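Second evening with the gripper

In January the left finger of our small arm began to slip on flat things, so I took both fingers off and cleaned them with alcohol. Arnulfo Cáceres, who sold me the arm in Lellport, told me to check the screws also. There are 3 on each finger, and one was half a turn open.

After this I did the zero again, with the fingers closed, and I wrote the new offset in the notebook.

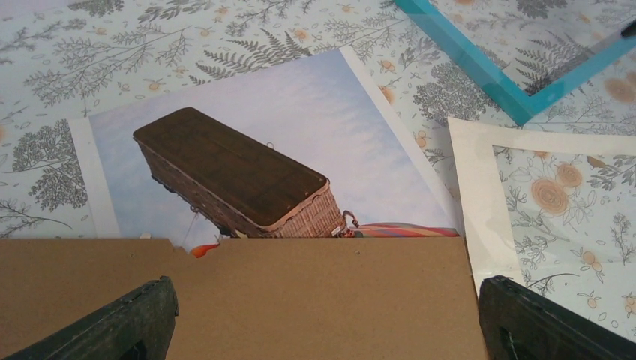 The closing speed I keep low, 20 percent, until I trust the new offset. I plan to look at the screws again after some 200 cycles - the Drinance manual says nothing on this, so it is only my own habit. The old pads are in the drawer with the spare cable.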